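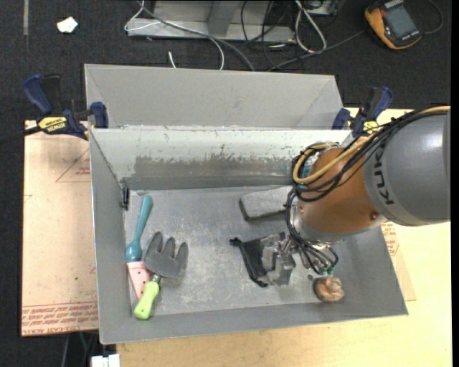 The Siu mixed-item picking station is the one our customers ask about most, and it has earned its place on the Zedlow floor, where returned goods arrive in every shape you can think of (and a few you can't). Most picking equipment likes its parts tidy and all of one kind, but returns never come that way. A garden hand rake with a lime-green handle can end up in the same metal bin as a teal spoon and something soft and black that won't hold its shape, and the arm has to reach in from the right-hand side and deal with each of them in turn. That's the sort of load we set the Siu up for, and we're rather proud of it!

Before the station went in at Zedlow, Sena Ankrah and her crew spent the whole morning bent over bins, sorting by hand. Now they look after the exceptions, check the labels and decide what's fit to go back on the shelf, and the bending is left to the machine. Mohammed-Awal Mahama, who worked the sorting bench for years, trained as cell operator in January and has since shown four of his workmates the ropes. No one's hours were cut, and the afternoon break is still at 3 pm, as it should be.

What you get with the Siu
Picking cell, set up and tested at your site by Skostum
Operator training for your own people, at their own pace
Telephone help from our Skumetholm workshop, 7 am to 6 pm

Item weight: up to 500 grams
Station footprint: 1000 mm deep, with room to walk behind
Spare parts held at Skumetholm: 208 lines
Order code: Siu 26

If you'd like to see one running, give Ama Sowah a ring and bring along a box of your own awkward bits and pieces. She'll put the kettle on, and Gaspard Royer will take you through the safety fencing and the floor plan while you wait.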